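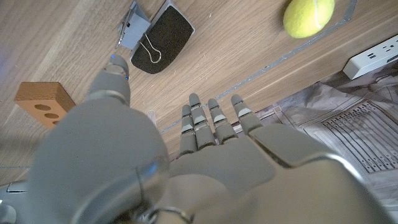
## Changing the dates on a Skikley hotel booking

You can move a stay online up to 2 days before arrival. After that, call the front desk.

1. Sign in and open **My stays**. Your booking number is in the confirmation email (ours was 3741).
2. Select **Change dates** and pick the new nights. Weekend rates in June are higher, so check the total before going on.
3. Choose the same room type if you want to keep your breakfast rate.
4. Press **Confirm** within 30 minutes – the room goes back on sale after that.
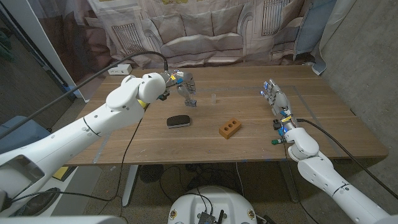

One reader wrote in that the button was missing on her booking, and that she had paid through Custari. Bookings made through another site have to be changed there. The hotel can see them but can't edit them.

Save the new email and delete the old one. Airport pickups don't move with the room, so rebook those separately.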